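Breduter Building Notes

Text notes on modern buildings, 1498 records, one per building. The set grew out of a card index kept by Cathal Tully while he was cataloging drawings for the Cortés Library, and it covers concert halls, libraries, town halls, markets and a few churches. Houses are left out unless they were later opened to the public.

What is in a record

Each record has a building name, town, architect or office, year the design was accepted, year of opening, main structural material, roof type and a free text note. Notes run from a single line to 100 words. Where the opening date is disputed, the earlier year goes in the field and the other one goes in the note.

Roof type uses 7 values: flat, pitched, shell, folded plate, hung, dome, other. Vernon Dhillon assigned these from section drawings. If no section was found, the value is "other" and the note says so, so please don't read "other" as meaning an unusual roof.

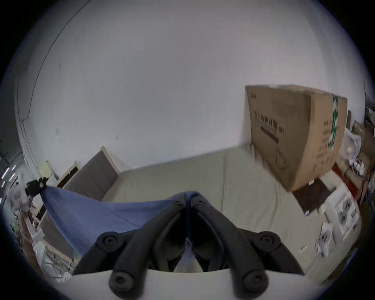 Architect names follow the spelling on the original drawings. Offices that changed names are listed under the name used when the design was accepted. The Zolberg town hall is the one that causes the most trouble: the competition was won by one office and the building was finished by another, and it has 2 records for that reason. Filter on the field "shared_site" if you need one row per building.

Files

buildings.csv holds the records, in UTF-8 with commas. sources.csv lists the book, journal or drawing number behind each one. The old Juvex export is in the archive folder and still has the broken accents. Don't use it for anything new.

Known problems

Markets are thin before the war and almost absent outside large towns. Material is recorded for the main frame only, so a concrete building with a tiled shell appears as concrete. Renovation dates were added in June and have not been checked against the sources file.

Corrections

Send the record number, the field and a source. Changes without a source are kept in pending.txt until someone finds one.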